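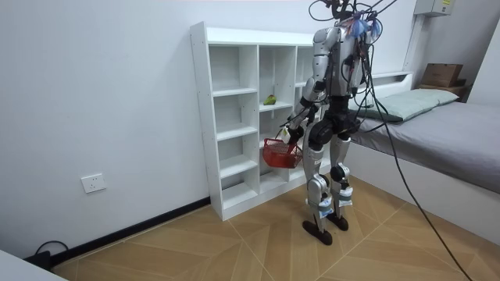 Keabetswe Venter writes that the February diary was easy to keep up once the pad lived next to the kettle, and that the only hard part was remembering to log things other people in the house had moved.

Call for participants: Household Storage Diary, second round
Stistisley Housing Research, Itdale
Posted 10/20/25

Stistisley is recruiting adults in the Itdale area for a diary study of everyday storage in small homes. The study records where common items are kept, how often they are taken out, and how long it takes to find them again. Results will be used to revise the storage section of our design guide for rental apartments. The current section sets a minimum shelf length per bedroom and does not address shared or open shelving.

The first round collected 771 usable diary entries. Most came from households with closed cabinets, which limits what can be said about open units, cubbies and baskets. The second round is weighted toward households that use these.

Who can take part
Applicants must be 18 or older and must have lived at their current address since at least February. The home may be rented or owned, with a floor area of no more than 2,000 square feet. At least one open shelf unit must be in regular use in a room other than the kitchen. One person per household keeps the diary. Other adults in the household need to give written consent, as their movements of items are also logged.

Households that plan to move or remodel during the diary period should not apply. First-round participants may apply again if their storage has changed – please state what changed on the form.

What is involved
Participation runs for three weeks. In week one, a researcher visits to measure shelves, cabinets and closets. The visit does not include the contents of drawers or any closed box. In weeks two and three, you log each use of five items chosen at the visit. An entry consists of the item, the time, the place it was found and the place it was returned to. Search time is estimated by the participant and entered in minutes. Entries are made on a paper pad or in the Nuner web form, but the two formats cannot be mixed within one diary.

Do not reorganize your storage for the study. If a unit is emptied or replaced, note the date on the back page and continue.

Payment
Payment is made by gift card after the diary is returned. Partial diaries are paid per completed week. Parking at the Sibiya Building is free for anyone who prefers to return the pad in person.

Data
Diaries are stored under a household code. Names and addresses are kept in a separate file and deleted when payment has cleared. Measured drawings may appear in the guide without the address.

How to apply
Request a form from Lesego Visser at the Stistisley front desk. Questions about eligibility go to Thulani Mahlangu – questions about consent or data go to Nandi Mnguni. Applicants will receive a reply by mail whether or not a place is available.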